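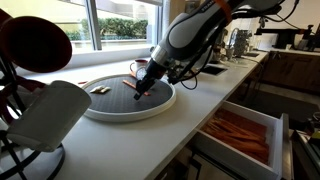
The Drawer With the Orange Sticks

I have a weakness for a lazy Susan. I grew up with one in the middle of the table, a big wobbly thing that my brothers spun so hard the pickle jar once left the room, and I've had one in every kitchen since. So when we redid the coffee end of the kitchen on Noltberg Street, I already knew what was going in the middle of the counter. The faucet, the paint, the cabinet fronts, all of that got argued over for weeks. The turntable was never up for discussion!

It's a plain one, round, with a thick white rim and a dark gray surface. I wanted dark because coffee is going to drip on it no matter what I do, and I wanted a rim because of the pickle jar. It sits on a long white countertop by the window, with the sink and the kettle farther along, and from there you look straight out at the hedges. It's my favorite place to stand at six in the morning, when I'm no use to anyone.

The idea behind a coffee station (I resisted that phrase for years, and now I say it to guests) is that you shouldn't have to walk for anything. Kettle, cup, something sweet, something to stir with. In our old place in Cotbridge those four things lived in four different corners, and I'd do laps. I'd get to the couch with my mug and realize I'd stirred it with a fork. Or with a pen, one time. We don't need to go into the pen.

Which brings me to the sticks.

I ordered them late one night from Ciltolari, a catering supplier with a website that looks like it was built in someone's lunch break. I wanted a packet of 80. I'm fairly sure I clicked on the packet of 80. What came was a carton so heavy that the delivery guy set it down on the step and gave me a look, and inside were nearly 4000 orange stir sticks. Sending them back would have cost more than I'd paid for them, so I stood there in my socks and decided that we were now people who owned stir sticks. 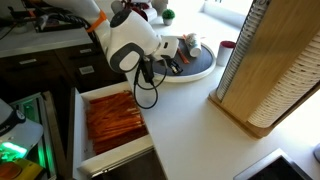 Iqra Mughal
Contributing Writer, Home & Kitchen

The drawer under the counter was supposed to be for dish towels. It's a good drawer, white inside, and it pulls out right below the turntable, so I tipped in the first bagful just to see. Then another one. They wanted to lie every which way, and I spent most of an evening combing them straight with my fingers, all on the same slant, while a podcast played that I couldn't tell you one thing about. It was the most relaxed I'd been since before the move. When I pulled the drawer open the next morning and saw that solid bank of orange, I laughed out loud. The towels have gone to live on top of the fridge and I don't miss them.

People always ask why I don't put the sticks in a nice jar. I tried a jar! It fell over every time somebody gave the turntable a spin, and a jar holds maybe a fistful anyway, so you're forever topping it up. With the drawer, you reach down, take one, and close it with your hip. The one you've used goes on the turntable until somebody clears it, and I've made my peace with that, same as I have with crumbs.

The color grew on me too. I'd planned this whole end of the kitchen in white, with dark brown wood-grain fronts below, and it looked very smart and a little like a dentist's. Orange wasn't on any of my mood boards. But one stick lying on that dark gray surface looks so cheerful, and after a while I started letting other bits of color in. A white cup with a red inside was the first. Then the little round-leaved plant in its white pot, which my mother-in-law, Mrs. Rajput, carried over on the bus wrapped in newspaper. She waters it when she visits and pretends she hasn't.

If you're setting up a corner like this yourself, measure your counter from front to back before you fall in love with a turntable. Mine replaced a bigger one that hung over the edge and got everybody in the ribs. Keep the tall things at the back. Cups will tip over whatever you do, so buy ones you don't mind chipping. And check the quantity box before you hit order.

I did work out how long my carton would last, by the way. At our rate it comes to 712 days, not counting birthdays, and my sister has already asked for a bag of them for her kids' craft table. She can have two.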